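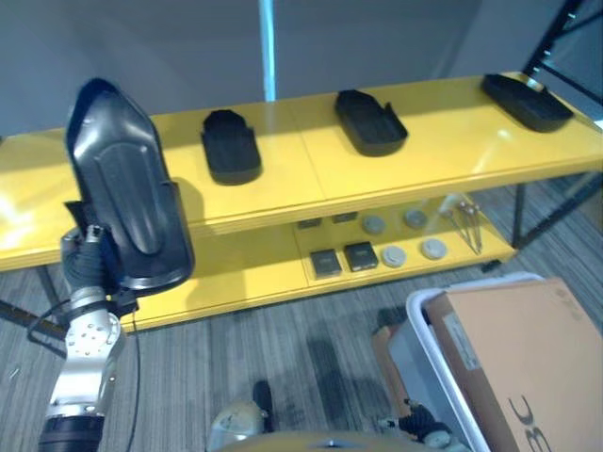 Byung-chul Han pregunta por qué seguimos guiando los brazos por control remoto en todas las tomas, si una parte se podría enseñar cogiendo el brazo con la mano y saldría más barato. Contesto primero a eso y luego va el resto del informe.

Se puede, en parte. Con la mano va bien para acercarse a la estantería amarilla y bajar. Para cerrar los dedos sobre el borde de una bandeja, no: quien empuja el brazo tapa la vista de la cabeza y esas tomas luego no sirven. Propuesta: mantener el mando remoto para el agarre y probar la guía manual solo en la aproximación. Coste aparte, ver anexo.

Estado de las demostraciones (tarea «bandejas», contrato Mekberg):
- Comprometidas para este periodo: 1000
- Grabadas y revisadas: 198 con mano de varios dedos, 195 con pinza
- Descartadas: sin contar aquí, Shadi Azar pasa la lista por separado

Vamos por detrás, está claro. En julio se perdió bastante tiempo con el retardo del mando y hubo que repetir la calibracion de los dos brazos. Desde entonces el ritmo es otro, pero no da para llegar a la cifra sin más horas de operador.
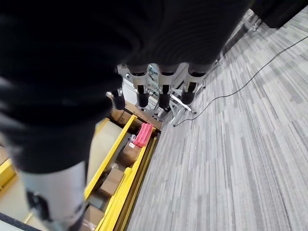 Pustitz, 11 de noviembre

Cámara de muñeca. Ya graba sincronizada con la de cabeza, era el punto pendiente del informe anterior. Problema que queda: en los giros largos el propio brazo ocupa mucho campo y el operador se fía solo de la otra vista. Pallavi Malhotra ha probado a entrar al estante más de frente. Tarda más, se ve mejor. Falta decidir si se fija como norma para todos los operadores o se deja libre.

Cables por el suelo: pendiente de recoger, lo pidió la revisión de seguridad. Pedidas canaletas.

Operadores. Do-yoon Sun ya trabaja sin supervisión. Yu-ting Tse sigue en formación, le cuesta el paso de soltar la pieza (abre la mano demasiado pronto). Con dos personas a jornada completa saldrían las tomas que faltan, con una no.

Siguiente fase, piezas pequeñas del estante de abajo. Más difícil de lo que pusimos en la memoria. El mando no devuelve fuerza y el operador aprieta de más.
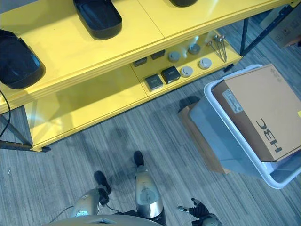
Shadi Azar opina que no deberíamos pasar a las piezas pequeñas hasta que el agarre de bandejas se repita igual con cualquier operador, y que mezclar las dos tareas en la misma semana nos va a ensuciar los datos.

De acuerdo con lo segundo. Lo primero lo dejamos a criterio de Mekberg, porque afecta al calendario de pagos. Necesitamos respuesta antes de planificar turnos.

Se solicita: ampliar horas de operador, y visto bueno para la prueba de guía manual. El anexo de gastos va en coreo aparte.

Informes relacionados
Yupanqui: teleoperación con dos brazos, informe de avance
Esow: guía manual, notas de la primera prueba
Mekberg: plan de trabajo y entregables

2 comentarios
Contacto | Pustitz, todos los derechos reservados | Volver arriba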